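Put the croissant on a plate

Jan 24, 2021

I have been eating croissants out of paper bags for most of my adult life, and I would like those years back. Standing at the counter, bag torn open, flakes down the front of the sweater, one eye on the clock. I thought I was enjoying them! I was enjoying about half of each one, and the other half was on the floor.

What changed my mind was a plate. My friend Perihan Ateş came by in November with a bag from Avcı, the bakery at the bottom of her hill, and before I could reach in she had opened my cupboard, taken down two plates and set one croissant on each. No jam, no napkin folded into a fan, nothing fancy. She just put them down and went to look for the coffee. I sat there looking at mine for a while and I swear it was a better croissant than the ones I'd been buying from the same bakery for years.

So I have become a plate person, and I've got opinions.

First, the plate should be plain. I know people love a painted rim (my grandmother had 6 of them with cornflowers, and I'd fight for those plates in court), but a croissant is already a busy object. All those layers, all those ridges that catch the heat and go darker than the rest. Put it on flowers and the two of them argue. Put it on something pale and quiet and you see every ridge. White is good. Light gray is better, I think, because the crumbs show up gold against it and you can chase them with a fingertip.

Second, give it a bit of a rim. A dead flat plate looks wonderful in a shop and it is hopeless for pastry. The flakes skate right off. You don't want a bowl either, obviously, since you'd have to reach down in like you were getting something out of a sink. A shallow raised edge is all it takes.

Third, and here I lose people: the plate should be too big. Kevser Öztürkmen, who taught me to bake bread and has never once agreed with me about dishes, uses tiny saucers. Her croissants hang over both sides like a dog on a footstool. She says a big plate makes the food look lonely. I say it makes it look like somebody meant it! A croissant with room around it, even sitting a little off to one side, looks like the thing you sat down for. On a saucer it looks like it came free with the coffee.

We have had this conversation at least three times and I expect we'll have it again.

Then there's what goes under the plate, which I never thought about until I bought a felt pad for my table. I'd ordered it for a completely different reason (my table is white and it was getting scratched by a sewing machine) and I kept forgetting to put it away before breakfast. Well, I've stopped putting it away. A hard plate on a hard table makes that little clack, every time you set it down, and again every time you turn it to get at the other end. On felt there's no clack. At seven in the morning, in an apartment with thin walls and a sleeping husband, that is worth a lot to me.

Yes, it collects crumbs. Kevser brought this up before she'd taken her coat off. Felt has a grip on pastry flakes that you wouldn't believe, and a wet cloth only pushes them further in. I take mine out on the balcony and give it a good shake, then go over it with a dry clothes brush. Two minutes. The speckled kind hides whatever you miss, and I mention that purely as a matter of interest.

I'm not saying anyone needs to buy anything. My plate came from a box at a yard sale, and the best one I've ever used belonged to a rental cabin and had a chip in it. What I'm arguing for is smaller than that. Take the thing out of the bag. Sit down in front of it. Pull off one end first, the crunchy one, and then see how the middle comes away in a long soft curl if you don't rush it. You can't do that standing up with a bag in one hand, I've tried.

And please, use your hands. I've seen a knife and fork brought out for a croissant, at a hotel, by a perfectly nice waiter, and I did try to be polite about it. A fork crushes every layer the baker went to the trouble of making. Fingers can tell where it wants to come apart. You'll get butter on them and flakes in your lap, even with the big plate and the good rim, and I can't fix that for you.

Perihan is coming over again tomorrow, same bakery. I've already put the plates out, and I'm going to ask her what she thinks about warming them first.

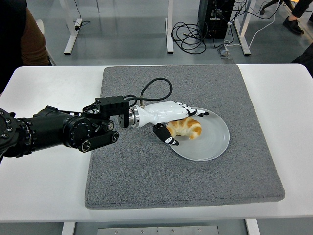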